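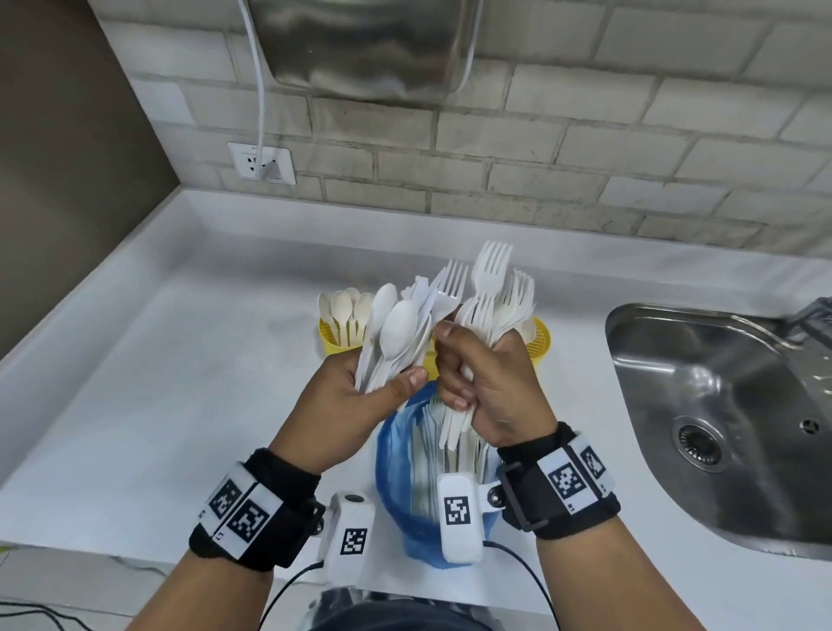
Former employer says I can't join a claim because I signed an exit agreement?

Posted by Prunville on Oct 8, 2023

Hi all, long post, sorry. I worked in the events kitchen at a big catering outfit for six years and left in June. Before that there'd been a lot of what everyone called "initiation" stuff from the supervisors. New people got locked in the walk-in, had their phones taken, got called names in front of clients, and it got a fair bit worse than that for a couple of the women. I complained to HR twice and both times I was told to keep a thicker skin.

Now three of my old coworkers have hired a lawyer and they're suing the company and two of the supervisors by name. They've asked if I want to be added. Trouble is, when I left I signed a two-page thing in exchange for four weeks' pay, and it has a paragraph saying I release the company from "any and all claims". I didn't get anyone to look at it (I know, I know). HR emailed me last week out of the blue to "remind" me of it, so I guess they've heard.

Is that it for me? And can I still be a witness even if I can't sue? I'm in Ontario if it matters.

Katora

I'm not a lawyer but I went through something close to this with a trucking company, so take it for what it's worth. A release is a real thing and they do get enforced, but they're not bulletproof. Mine asked me how long I was given to read it, whether anyone told me I could get advice first, what I was owed anyway under the employment standards rules, and whether I was in rough shape when I signed. If the four weeks was money they already had to pay you by law, then you may not have been given anything for your signature, and that was the bit my lawyer got quite cheerful about. After six years I'd want somebody to do that math with you.

Being a witness is a separate question. As far as I know a private agreement doesn't stop you from answering a summons, but have someone read the confidentiality wording before you start chatting with your coworkers' lawyer. Mine had a clause about "disparaging remarks" that I'd completely missed.

Also – don't answer that HR email yet. Save it, with the date showing, somewhere that isn't a work account. Same with anything you still have from the two complaints. I'd written mine up in a cheap notebook at the time and it ended up being the most useful thing I brought in.

And watch the clock. Human rights applications have a much shorter deadline than a lawsuit does, and I nearly blew mine.

Olatunji

Signed is signed. You took the cheque. That's how my brother-in-law's went anyway, and he's in BC.

Fuvden

Wouldn't go by the one above, different province and we don't know what his paper said. Phone the law society referral line, they'll set you up with a free half hour. Bring the two pages and your last pay stub. I'd pick somebody other than your coworkers' lawyer for that first chat, your interests might not line up with theirs. Good luck with it, and let us know what they tell you about the four weeks, I'm curious now!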